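Search this site Search

A day at the Borkero weaving mill open house

I had wanted to see inside Borkero for years, and on November 30, 2023 they finally opened the doors to anyone who signed up. I went with my neighbor Manju Mathur, who sews far better than I do, and we were both grinning before we had our coats off!

The weaving shed comes first, and you hear it long before you get there. Colette Royer led our group of 30 and had to shout over the looms, which she did with great good humor. The warp on the big loom by the door has 2320 ends, every one threaded by hand when the pattern changes (I asked how long that takes and she just laughed – two people, most of a week).

Upstairs is the sample room, and I could have stayed there until closing. There are 389 swatch books on the shelves, the oldest with brown ink notes in the margins, and you're allowed to take them down and turn the pages. Manju found a ribbed cotton she swears her grandmother had as curtains. Thierry Bailly, who looks after the books, showed us how a rib is made by packing the threads closer one way than the other. I finally understand it.

We had soup in the old dye house, then the finishing room, where cloth is washed, stretched and checked over a lit table. Maxence Tessier let us try to spot the flaws. I missed all of them. Manju got four.

The mill shop is small and was very crowded by three o'clock. Remnants are sold by weight, and there's a shelf of finished bags too. I liked the dark ribbed ones with a tan strap best – plain, with a good, roughly rectangular shape.
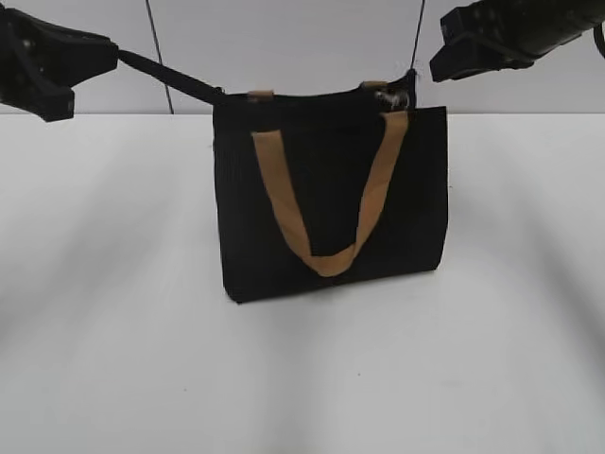

Getting there

Take bus 95 to the bridge and follow the river path for ten minutes. The path gets muddy, so wear real shoes. Entry was free, but you do need to sign up ahead of time. The next open house is planned for March, and the dye house will be running for that one. I'm already going!

Last updated: the week after the visit

Contact | Copyright Manju's neighbor, all text and photos | Back to top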